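The Kettle Problem: Manju Bhatia on what 3,308 demonstrations did and didn't buy 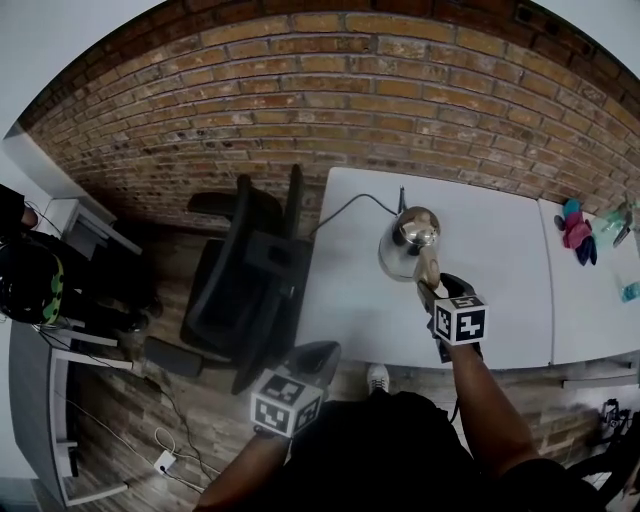
Forkach, commenting under the preprint in July, said the whole approach was a costly way of finding out that people are good at picking things up. Manju Bhatia has read the comment. She thinks it's about half right.

"The costly part I'll dispute," she says. "The rest of it, fine. We do know that people can lift a kettle. The question is whether you can get that out of the person and into an arm that has never been in the room."

Bhatia leads Besine, a project that trains robot arms on recordings made by people working with hand-held grippers. The wearer carries one in each hand, with printed markers on top so the software can work out where each gripper is and how it is turned. A head camera records the rest. No robot takes part until the policy is trained. The sales pitch for this kind of work is speed, and the preprint leans on it hard: 3,308 demonstrations across household tasks, 700 of them with kettles.

I went in wanting to know why the kettles did so badly.

In the paper's main table, the trained policy lifts and sets down a kettle in a kitchen it hasn't seen a little under half the time. Cups do far better. The text gives kettles one paragraph and then moves on to folding, where the numbers are kinder. Bhatia doesn't defend the paragraph. "It was longer in the draft," she says. "We had a page limit and I made a choice I wouldn't make again."

Her account of the trouble goes like this. A person closing a gripper on a handle feels the load shift before the kettle leaves its base, and corrects for it. The markers pick up the correction as a small turn of the wrist. They don't pick up the reason. "The policy sees a twist and learns the twist," she says. "Then it does the same twist on a kettle that's empty, or has a handle two fingers thicker, and off it goes sideways."

That sounds like an argument for force sensors in the grippers. She agrees it sounds like one, and says her group tried a version, called Ustard, on a small set of 100 recordings. It helped with heavy kettles and made light ones slightly worse. She left it out of the preprint. When I asked whether leaving out a mixed result was fair to readers, she took a while to answer.

"A hundred recordings is thin. If I'd put it in, people would cite it as proof that force doesn't help, and I don't believe that. But yes, somebody could look at what we published and think we never tried. That bothers me."

The other thing I pressed her on was the head camera. A person looks where they are about to reach, usually a moment before reaching, and the head turns with the eyes. A robot with a fixed camera gets none of that. If the policy has quietly learned to read the head movement as a signal for what comes next, then some of the success in testing could belong to the human's neck. Bhatia says they ran the comparison with the head view removed and lost only a few points on cups. On kettles they lost more. She didn't have the exact figure in front of her and wouldn't guess.

She is firmer about the markers. Earlier systems tried to track the gripper from its own camera and drifted whenever the view was blank or shiny. Polished metal is bad for that, she says, and kitchens are full of it. "You can laugh at the cubes. They look like a craft project. I can throw out a bad track in seconds, and before, I'd find out after training."

What would change her mind about the method? She named a test, which I'll give her credit for. Jin, the next round, will have 2 kettles held back from every part of training, and the arm will be scored on those alone, filled to different levels. If the result stays under half, she says she'll stop calling it general.

I asked if that would be in the abstract.

"It'll be in the abstract," she said. "You can hold me to the first sentence. I haven't written it yet."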